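Speaker notes: Do color-coded cups do anything?
Tusbridge session, Sunday, 10 minutes plus questions

Slide 1. Title. Say hello, wait for the door to stop banging. Tell them up front I came into this not believing it, and I still mostly don't.

Slide 2. The claim. Every household organizing guide says the same thing: give each person a color and the sink stays empty. Flasska prints it on the box. The Plivildale newsletter repeats it every September. Ask the room who has tried it. Then ask who is still doing it. Pause here, let them look at each other.

Slide 3. What we did. Bratu is a shared house with a kitchen too small for the number of people in it. We swapped the mixed glassware for plastic cups, one color each, and kept a tally sheet by the sink. 337 entries by the end. Don't read out the sheet. Mention that the handwriting gets worse.

Slide 4. What changed. Fewer arguments over who left what — I'll give them that. The washing up itself, no. People with a color just used their own cup dirty, or took a guest's. 2 cups went missing and came back from the garden. If someone says our sample is tiny, agree with them and ask how big Flasska's was.

Slide 5. Storage.

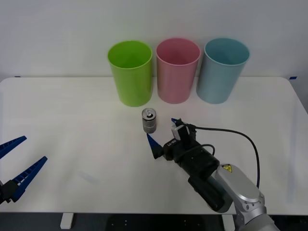
Storage is where I think the guides cheat. They show you cups standing in a tidy line, and any cup looks good in a line. Green, pink and pale blue along the back of a white table, mouths up, one small can with a pull tab out in front, and you'd believe anything about color coding. Now put them in a cupboard with plates. These are wider at the rim than at the base, so even side by side they want more shelf than you'd guess. Ask: mouth up or mouth down? Expect a fight. I say down, for dust. Move on before it eats the 10 minutes.

Slide 6. What I'd try next. All cups the same color, and fewer of them. 3 on the shelf, the rest boxed up. My bet is that it beats the rainbow, but I have no numbers for it yet, so say so.

Questions. Someone will bring up dishwashers. Bratu doesn't have one.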